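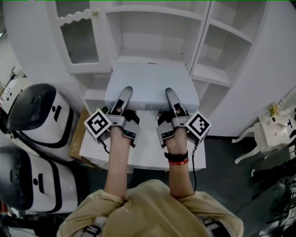
Right hand pose drops out on handheld gripper station, left is fine

We run a teleop and demonstration station with a pair of hand-held grippers, one strapped to each hand, tracked by a printed marker cube on the outer side of each. The work is simple, mostly handling a plastic bin on a white table. Tracking software is Odix, which takes the head view, finds the cube codes and writes a pose for each hand.

Since we moved the station to the Kindham site the right hand loses its pose several times per session. The left one almost never does. In the last session the log had 3064 frames and the right cube was missing in 500 of them, in short runs. When it comes back, the position is correct but the orientation is sometimes flipped for a frame or two.

Already tried:

Cleaned both cubes with a dry cloth.
Reprinted the codes for the right cube, same size, same paper.
Swapped the USB port on the host.
Restarted Odix between runs.

No change from any of it. The right gripper's cable runs down the side of the forearm and the left one has a shorter lead, in case that matters. Is this a cube problem, a calibration problem or a cable problem?

Posted by flatbed_relay, 2021-05-24

cobalt_hinge

Check the cable first. A cable that runs along the forearm gets pulled every time the elbow straightens. If the connector is loose the board resets and you lose data. We had the same thing on a Flukel unit and a new cable fixed it.

tin_washer

The cable is worth a look, but it does not explain what is in the log. If the cube pose is computed from the head view only, a gripper board reset would drop the finger opening value and leave the pose alone. Compare the two columns. If finger opening is continuous through the gaps, leave the cable where it is for now.

A correct position with a flipped orientation usually means one face of the cube is being solved by itself. A single square code seen nearly straight on has two orientations that fit almost equally well. With two faces in view the solver has enough to reject the wrong one. So the thing to find out is why the right cube is showing one usable face where the left shows two.

Work through it in this order. Do not change two things at once.

Put both grippers on the table in the normal working attitude, fingers forward and slightly up, and look at the raw detections. You want at least two faces detected per cube. Note which code IDs appear.

Check the IDs on the reprinted cube against the config file. It is easy to glue a face on rotated by a quarter turn. Odix will still read the code, but the face will disagree with its neighbors and get thrown out as an outlier. This produces exactly the pattern you describe.

Measure the printed code from outer black edge to outer black edge with calipers, on all faces. Printer scaling of 2 percent is enough to hurt. Enter the measured size, not the nominal one.

Check that the cube is tight on its mount. Hold the gripper body and try to twist the cube. There should be no movement that you can feel.

Look at the lighting. Glossy paper under an overhead lamp will wash out the top face at certain wrist angles. Print on matte stock and do not cover it with tape.

Once the faces agree, redo the cube-to-finger calibration for the right side. The old one is void as soon as a face has been replaced. Record it with the strap tightened the way the operator wears it, and take 8 poses or more with the wrist turned well to both sides.

On the cable - leave a service loop at the wrist and fix it to the forearm with a soft strap. It should never cross in front of the cube.

flatbed_relay

Finger opening is continuous through all the gaps, so the board is not resetting. One face of the right cube was glued a quarter turn off. I have reprinted it on matte paper and will recalibrate when the station is free. Does the Le Roux calibration plate work for this, or does it need the Odix one?

tin_washer

Either one, as long as the square size in the config matches the plate. Measure that too.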